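4.2 What people remembered about the warning labels

I went into this part of the study thinking the label would matter most. We mailed 3000 questionnaires to home gardeners who had bought the Gremum moss killer, and 1384 came back, which made me very happy (I'd been bracing for half that!). Only 333 of those people said they had read the safety text before the first use.
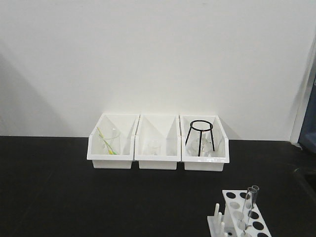
Pilar Ibarra: I'd be careful with that number, because plenty of folks read the front of the bottle and count it as reading the label. Did you ask which side?

We did ask, in question 4, but the wording was clumsy and I wouldn't lean on it. What I do trust are the free-text answers. People wrote whole paragraphs about rashes, dogs and ruined gloves, and then told us they'd never thought of calling the maker, let alone a lawyer. The Panasiuk settlement had been in the local papers all through March, and hardly anyone brought it up.
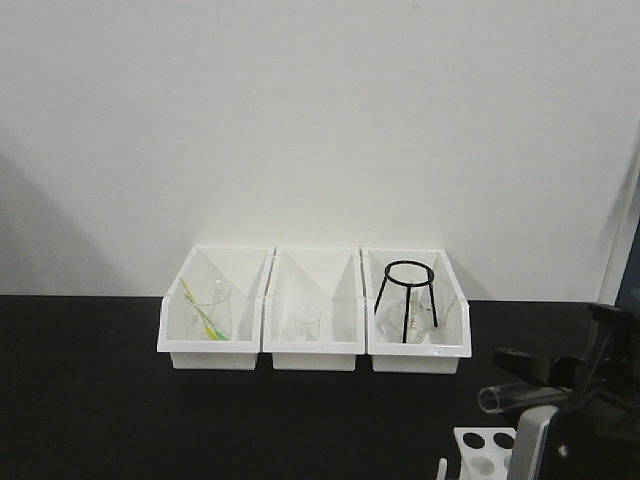

Volodymyr Pavliuk wrote back on our draft that a settlement with no admission of fault gives readers very little to hold on to, and that a jury verdict might have stuck better. I think he's right, and we've added a question on verdicts to the next round.

Figure 6. White storage bins side by side against the wall.

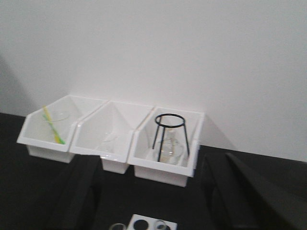

The other thing I kept running into was trust in the store. Buyers in Uka figured that if the shop sold it, somebody had checked it. In Stilov they said much the same, only with more swearing, and I come back to those answers in 4.3.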